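Open Day at the Falthorpe Paper Mill

We drove over to the Falthorpe mill for its open day in May. The mill sits on the Tarkel River, just below the weir, and parking was in the field across the road. Signs from the highway were poor, and we missed the turn once. Doors opened at 10 in the morning and the first tour left as soon as there were enough people to fill it.

The tour starts in the pulp house. Falthorpe buys baled cotton waste and some bleached wood pulp, and both go into the beaters with river water that has been filtered twice. The beaters are loud and the floor is slick, so visitors stay behind a rail. Our guide explained that the length of beating decides most of what the sheet will be like. Short beating gives a soft, thirsty paper for printmakers. Long beating gives something hard and crisp that takes ink from a pen without feathering.

After that we went up to the vat room, where sheets are still made by hand on 4 molds. The work is fast. One person dips and shakes, the next turns the wet sheet onto a felt, and the stack goes to the press when it is knee high. On a good day the room turns out 1,000 sheets, nearly all of it sold to bookbinders and framers.

The marbled papers are made in a separate shed by a small outfit called Quiroga, which rents space from the mill. They float color on a bath thickened with seaweed and lay the sheet on top. The most popular pattern is a stone one, pale with thin brown veins. It is used for endpapers and box linings.

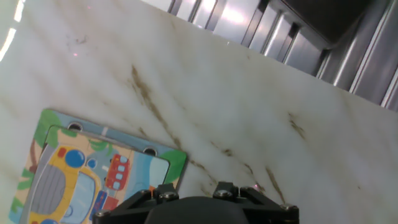 Can you buy the seconds?
Ask at the counter by the exit, where they are sold by the pound from open bins. Most have a thin corner or a speck in them. Cash is easier than a card, as the reader was down for most of the morning.

Lunch was in a tent behind the drying loft. There was soup, bread, and a decent apple cake. The line was long at noon and gone by 1, so it pays to wait. The drying loft itself is worth the climb. It runs the full length of the building, with shutters that are opened or closed by hand according to the weather. The sheets hang over ropes in small groups and come down after a few days, slightly wavy, to be pressed again.

The machine hall is the newer half of the business. The paper machine came secondhand from the Bemmont works when that site closed, and it was shortened by 7 feet to fit the building. It was not running at full speed for the open day, but they threaded it and let it turn long enough for us to follow the web from the wet end to the reel. A full reel weighs 3,000 pounds. The hall is hot at the dryer end — bring a layer you can take off.

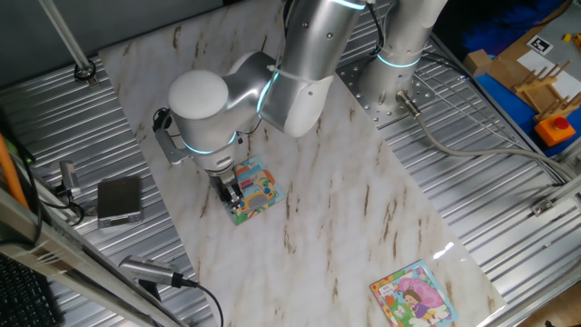
Book paper is the main product of the machine hall, and the mill makes it in three weights. The lightest is for novels and the middle one for illustrated work. The heaviest goes to printers of children's books, and it was the one I found most interesting, because it has to stay opaque under solid color and still fold cleanly at the spine. A small square picture book has few pages, so each one needs some body to it, and a limp sheet would make the whole thing feel cheap. The mill tests for this by folding a strip back and forth until it breaks.

The last stop was the water treatment building, which most of our group skipped. It has two settling tanks and a long reed bed, and the outflow goes back to the Tarkel a short way downstream. There is a path along the bank from there to the parking field, muddy in places but shorter than walking back through the yard.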